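Teaching by hand: the demonstration program at Torora

An interview with the program lead, Handheld Demonstration Stream
9 June 2018

The Torora centre has taught robots by demonstration since its opening, first with leader arms and joysticks and more recently with grippers held in the operator's own hands. The lead of the handheld stream met with us at the Westerberg building to discuss how the work is organized, what it asks of the people who carry it out, and where remote control still has a place.

The stream employs 11 demonstrators, most of them part-time. Few have a background in engineering. The program lead regards this as appropriate to the work.

"We recruit for patience and for steady hands," the lead said. "Several of our best people came from food service and from sewing. They are accustomed to repeating an action many times without letting it become careless, and that is a large portion of the job."

Demonstrators work at tables set with ordinary household articles. An operator takes up one gripper, or one in each hand, and performs the assigned task in the manner the robot will later be expected to follow. A camera mounted on the gripper records the movement from the point of view of the tool. Position is recovered afterward from the recording, and the opening and closing of the fingers is read from printed markers.

Asked why the centre had moved away from its earlier teleoperation rigs for tabletop tasks, the lead pointed first to the matter of feel.

"With a remote rig, the operator is looking at a screen or across a barrier, and the sense of contact is poor. One sees the cup, one closes the fingers, and one waits to find out what has happened. With the tool in the hand, the operator feels the resistance through the handle. The hesitation that used to appear in our recordings is very much reduced."

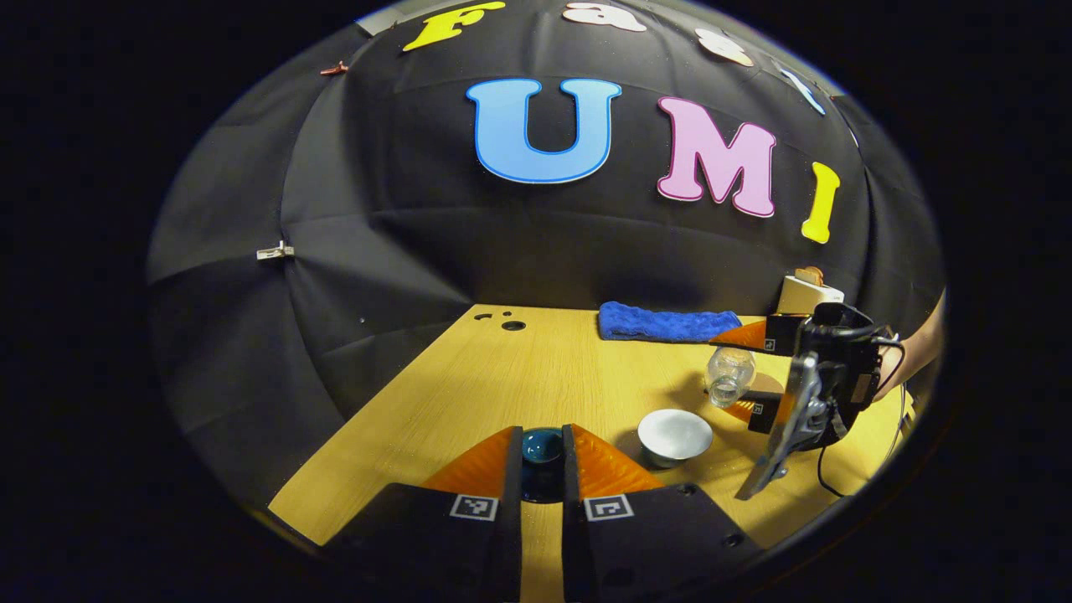
Tabletop work with handheld grippers, seen from one of the tools. A small cup stands between the open fingers.

The second consideration was access. A teleoperation station at Torora is tied to a particular robot, and the robot must be available, calibrated and supervised for the whole of the session. Handheld collection requires none of these, and the same equipment may be carried to a kitchen, a workshop or a clinic.

"In March we sent two demonstrators to the Cirkow site with their equipment in a single case," the lead said. "They were recording before lunch. To install a remote station in the same room would have taken us the better part of a week, and the site would have lost the use of the room in the meantime."

The lead was careful to describe the limits of the method. A person's arm can reach in ways that a robot's cannot, and a demonstration that is natural for the operator may be impossible for the machine. Recordings are therefore checked against the reach and speed of the intended arm before they are accepted. In the first month of the current project, 75 demonstrations were set aside on these grounds.

"That was an instructive month," the lead said. "People turn their wrists a great deal. They lean over the table. They do it without thinking, and the recordings were perfectly good recordings of a human being. We had to revise our training so that demonstrators understand the body they are demonstrating for."

New demonstrators now spend their first 10 hours with the robot itself before they are issued a gripper. They drive it by remote control, slowly, through the tasks they will later perform by hand. According to the lead, the exercise leaves a lasting impression of where the arm is comfortable and where it is not.

Remote control also remains the preferred method at Torora in several circumstances. Tasks involving heavy loads or heat are still taught from the station, as are those in which the robot must brace itself against a fixture. It is used as well for correction. When a trained robot begins to go wrong in the course of a trial, an operator at the station may take over, bring the task back to a sound state and release control. The intervention is saved and added to the training material.

"I would not wish to see either method abandoned," the lead said. "A handheld demonstration gives the robot a general idea of the task. A correction gives it something quite specific, at the moment it is needed. Our colleagues on the Ivari project rely on corrections almost entirely, and for their purposes I believe they are right to do so."

Work with a gripper in each hand presents its own difficulties. The two recordings must be aligned in time, and the position of each tool must be known in relation to the other. The operator must also learn to coordinate two hands that can no longer do what hands usually do.

"A gripper is a pair of fingers and nothing more," the lead said. "There is no palm. You cannot tuck an object against your wrist while you reach for another. Experienced demonstrators learn to plan the order of their movements before they lift anything, and one can see the difference in the recordings. There is less searching about."

Placement of articles on the table is varied between demonstrations according to a written schedule. An earlier practice of leaving the arrangement to the operator was discontinued when reviewers observed that individuals returned to favourite positions, generally near the front of the table and toward the dominant hand. Failed attempts are kept and labelled separately.

On the welfare of staff, the lead noted that sessions are limited in length and that demonstrators rotate between tables and review duties. Grip fatigue was reported early in the program, and the handles have since been reshaped twice. Demonstrators also take part in the weekly review, where they may propose changes to the wording of a task.

"The wording matters more than one might expect," the lead said. "If the sheet says to move the cup to the bowl, one person will put it beside the bowl and another will put it inside. Both have followed the instruction. The robot then learns that either will do, and it may settle on something in between."

A revised set of task sheets is in preparation and will be issued first to the Westerberg tables, with the Cirkow site to follow once its demonstrators have completed the remote control portion of their training. Applications for the next intake of demonstrators may be made in person at the Torora front desk.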